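Setting Up Your Bronach Rigid Heddle Loom
Section 3: Warping the loom for your first scarf

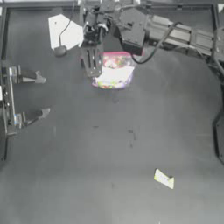 Now that the loom is together and you've had a cup of tea, we come to the part that frightens people, and I do wish it didn't! Warping simply means putting on the long threads that run from the back of the loom to the front. If you can wind a ball of wool and tie a shoelace you have all the skill you need, and the first go is always the slowest. Set aside an evening for it, or a quiet Wednesday afternoon if you have such a thing.

What you will need

The loom, with the heddle resting in its neutral slot
The warping peg and both clamps
One cone of Lamont wool (the smooth one, please, and save the fluffy mohair for your weft)
The threading hook
Scissors
A few sheets of brown paper, cut a little wider than your warp

Threading the slots

1. Clamp the loom to a steady table with the back beam facing the table edge. Give it a gentle tug. If it shifts at all, tighten the clamps again.

2. Fix the warping peg to a second table or a sturdy shelf, in a straight line from the back beam. For a scarf you will want the peg a good 7 feet away, which allows for the fringe and for the bit at the end that can't be woven.

3. Put your cone on the floor behind the loom and tie the end of the wool to the back apron rod with a double knot.

4. Find the middle of the heddle and measure out to one side by half the width of your scarf. Start in the slot nearest that mark. Push the hook through the slot from the front, catch a loop of wool and draw it through.

5. Walk the loop over to the peg and drop it on. Walk back, take the wool round the apron rod, and pull the next loop through the next slot. The wool goes over the rod one time and under it the next, and you'll soon find yourself doing it without looking.

6. Carry on until you reach the same distance on the other side of the middle, then cut the wool and tie it to the apron rod.

Note: The loops want to be snug but not tight. Wool stretches, and if you haul on it as you go the first threads will end up slacker than the last ones. Fraser Carnegie, who taught me on a loom a good deal older than this one, used to say you should be able to pluck a thread and hear nothing much at all.

Caution: You are about to have a long stretch of wool running across your room at shin height. Please shut the door on dogs, cats and small children before you begin, and do warn anyone who might come in carrying a tray.

Winding on

7. Lift the loops off the peg, keeping hold of them the whole time, and cut them at the very end. If you have a friend to hand, give them the bundle and ask them to lean back slightly.

8. Turn the back beam handle away from you, slowly. As the apron rod comes round, feed in a sheet of brown paper so that it lies between the layers of wool. Keep adding paper as each sheet runs out.

9. Stop when the cut ends hang a hand's length in front of the heddle. Check that the pawl is sitting properly in the teeth of the ratchet before you let go of the handle.

Caution: Keep your fingers clear of the ratchet while the warp is under tension. It can snap round quite smartly if the pawl slips — a sore lesson, and one I have had more than once.

Threading the holes

10. Each slot now has two threads in it. Leave one where it is and move the other into the hole beside it, always to the same side. Work in a good light and have a look back over them every so often. A missed hole is easy to put right now and rather tedious later on.

11. Gather the threads into small bunches, and tie each bunch to the front apron rod with the first half of a bow. Begin in the middle, then go out to either side in turn.

12. Pat the warp with a flat hand. Where it feels soft, tighten that bunch, and when it all feels even, finish the bows.

If you get stuck, the Bindisine pattern leaflet in the box has larger drawings of the knots. Spare heddles and pegs can be ordered by quoting part 3711. Ishbel Dunbar looks after the post and is very patient with tangles, so do write to her if yours has got the better of you.

Section 4 covers winding the shuttle and weaving your first few rows with scrap yarn.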